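Search this site
Search

Rural housing repair fund: second intake opens

June 2, 2019
By the Brevau program desk

The Brevau Rural Repair Fund will accept applications for its second intake from households in the Zallitz and Cuvton districts. Grants cover roofing, septic and water tank work on owner-occupied dwellings. Cosmetic work, sheds and fencing remain outside the guidelines.

Eligibility is assessed on household income after housing costs. Applicants must supply two written quotes from licensed trades and a current rates notice. Where only one tradesperson services the area, a short statutory declaration may be substituted for the second quote. 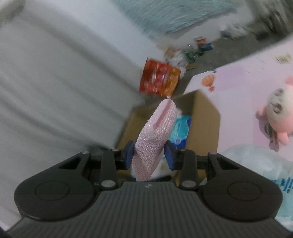
Can tenants apply?

Tenants are not eligible in their own name. A landlord may apply on a tenanted dwelling if the rent is held at its April level for two years after completion.

Each household contributes $200 towards the cost of works, payable to the contractor on completion. The contribution is waived for holders of a pension or health care card. Payments under the fund are made directly to contractors, and works begun before written approval will not be reimbursed.

Paper forms are available from the Lennox office and both district libraries. Incomplete applications will be returned by post and lose their place in the queue.

We use cookies to improve your experience on this site. Accept | Manage preferences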